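Gakunby Home Forum > Cleaning & Laundry > Microfiber cloths: fabric softener or no?

Started by pinto_bean_53

pinto_bean_53
May 26, 2018
OK so I bought the big bag of 18 microfiber cloths last October and I swear they've quit picking anything up. They just push the dust to the other end of the shelf and leave it there. I wash them with the bath towels, warm water, regular detergent, a dryer sheet. My sister says the dryer sheet is killing them. My mother-in-law says that's nonsense and cloths wear out, buy new ones. Who's right? I'd love to not throw out a whole bag.

mopandglow
Your sister. Dryer sheets leave a waxy coating and the fibers can't grab anything after that. Same with liquid softener. Wash them twice in hot with a little detergent and no softener, hang them up, and try again.

tworivers_deb
Agree on the softener, but the bath towels are a bigger problem in my house. Microfiber hangs on to cotton lint like you wouldn't believe! I keep a mesh bag on the back of the laundry room door and the cloths go in there and get washed by themselves. I used to run them with jeans and spent my evenings picking fuzz off.

grumpy_in_4B
I'm going to disagree with everybody. I've used dryer sheets on mine for years and they clean fine. People baby these things. It's a rag.

mopandglow
Fine for what, though? Wiping up spilled juice, sure. Try one on a mirror and then talk to me.

grumpy_in_4B
I don't own that many mirrors.

tworivers_deb
LOL

shelfdust
Vinegar in the rinse, half a cup. Brought mine back from the dead. Check your washer manual first, mine says to go easy on it because of the rubber seals.

larkspur_lane
I order cleaning supplies for an office (we're on our second year of buying the 144 packs, so I have Opinions). We tried the Zelinent ones and the Pillai ones. Zelinent are thin and dry fast, which I like for desks. Pillai are fuzzier and better on anything sticky, but they shed for the first couple of washes and you'll be finding blue fluff on your black pants. Wash either kind before you use it — I can't say that enough.

As for heat, I do low in the dryer and nothing else. I melted a batch on high once. They came out stiff as a cracker and scratchy too, so I wouldn't put them near a screen.

And for anybody with white tables: go over it damp first, then again with a dry cloth folded in four. Spraying cleaner right on the top is how you get streaks. Ours get wiped down a lot and a blue cloth is usually lying on one of them.
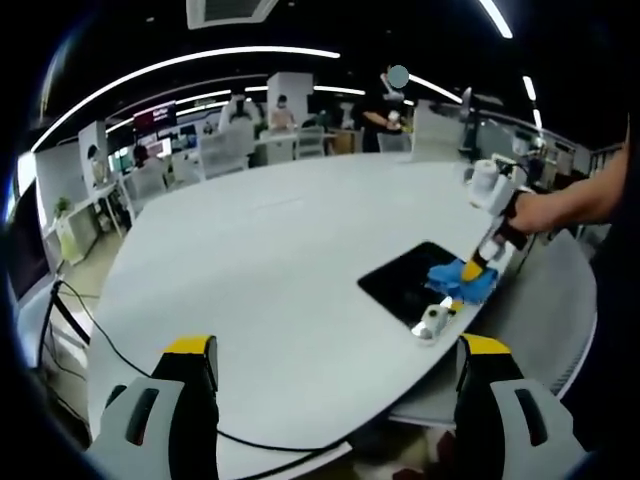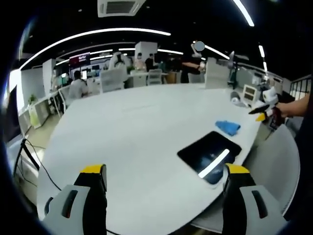
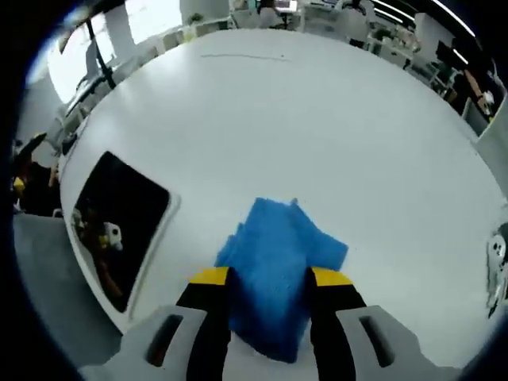

Blue cloth, white table, all three of them.

pinto_bean_53
Thank you, this is great! First hot wash is going right now, no dryer sheet. Does the brand of detergent matter? I have the Jamton powder.

larkspur_lane
Powder's OK if it dissolves all the way. In cold water it can leave grit in the fibers, so stay with hot or switch to liquid.

shelfdust
I'd go liquid. And use less than the cap says.

grumpy_in_4B
Or buy new ones. Mother-in-law is getting no respect in this thread.

pinto_bean_53
She's going to love you. OK, they just came out and they do feel grabbier, kind of catching on my dry hands. Hanging them on the shower rod tonight and I'll try the bookshelf tomorrow.

mopandglow
Catching on your skin is good! Do the second wash anyway.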